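Skemach Kids > Make & Do > How Stuff Works

December – by the Skemach Kids desk

Crafts Puzzles Ask Us Search

Why does a stamp work over and over?

I love stamps. Last winter I made 37 cards for the Stastside craft fair with one little stamp, and I only got ink on my nose once!

An ink pad is a bit like a sponge. It's full of tiny gaps, and the ink hides inside them. When you press a stamp down, some ink climbs out and sticks to the raised parts. The low parts stay clean – so those bits don't print.

Press too hard and the ink squishes out sideways, and your picture goes blobby. I tap mine 3 times, softly, and then I press it on the paper and count to four.

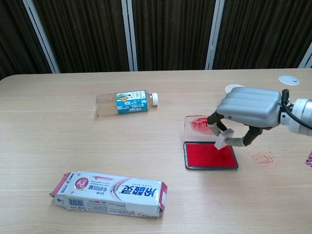
Shut the lid when you're done, okay? Air can dry out a pad, and then your prints get paler and paler. And put some scrap paper down first, because red ink loves tables. My desk has a row of little boxes on it that I'm still scrubbing.

Next time: potato stamps!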